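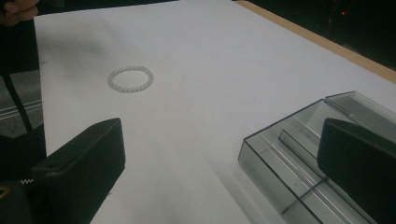

Wann müssen die Anmeldungen für den Kunsthandwerkermarkt in Dallville vorliegen?
Bis Ende Juli, und zwar über das Formular von Elent. Eine Mail an die Liste gilt nicht als Anmeldung.

Hallo zusammen,

die Frage kam in den letzten Tagen mehrfach, deshalb steht sie oben. Jetzt zum Rest, Zitat zuerst:

> Hallo Liste,
> ich war letztes Jahr zum ersten Mal dabei und habe drei Dinge
> nicht verstanden. Erstens: Gilt die Standgebühr pro Tisch oder
> pro Meter? Zweitens: Stimmt es, dass man in der Madigan-Halle
> keinen eigenen Strom mehr bekommt? Und drittens wüsste ich gern,
> was aus dem Überschuss geworden ist. Auf dem Treffen hieß es,
> es sei Geld übrig, danach habe ich nichts mehr dazu gelesen.
> Und lohnt sich der Samstagvormittag überhaupt? Bei mir war bis
> mittags fast niemand am Stand.

Die Gebühr gilt pro Tisch. Wer einen halben Tisch will, muss sich selbst jemanden suchen und gemeinsam anmelden, die Rechnung geht dann an eine Adresse. Eigene Tische sind in der Halle nicht erlaubt, draußen schon.

Strom gibt es weiterhin, aber nur an der Längswand. Bitte im Formular ankreuzen - nachträglich lässt sich das nicht mehr umstellen, der Plan geht nach Anmeldeschluss an die Halle. Verlängerungskabel bringt jeder selbst mit. Heißluftgeräte und Brennöfen bleiben verboten, auch zum Vorführen.

Zum Geld: Übrig waren nach Abzug von Miete und Versicherung 2.892 Euro. Davon sind fast 500 in die neuen Wegweiser geflossen, der Rest liegt auf dem Konto und ist für die Miete im kommenden Jahr vorgesehen. Die Abrechnung liegt als PDF im Archiv der Liste.

Der Vormittag ist ruhig, das war in den Vorjahren genauso. Ich verkaufe in der Zeit wenig, nehme aber Bestellungen und Reparaturen an. Wer später anfangen möchte, kann das tun, muss den Tisch aber trotzdem vor der Öffnung aufgebaut haben. Danach kommt man mit dem Wagen nicht mehr an das Tor.

Noch zwei Punkte zum Platz draußen. Die Pavillons leihen wir wieder bei Arura, Gewichte sind dabei. Heringe gehen auf dem Pflaster nicht. Bei Sturm wird abgebaut, die Gebühr wird in dem Fall zur Hälfte erstattet.

Und bitte beim Antworten nicht die ganze Nachricht mitschicken - das Archiv ist kaum noch lesbar.

Gruß
die Marktorganisation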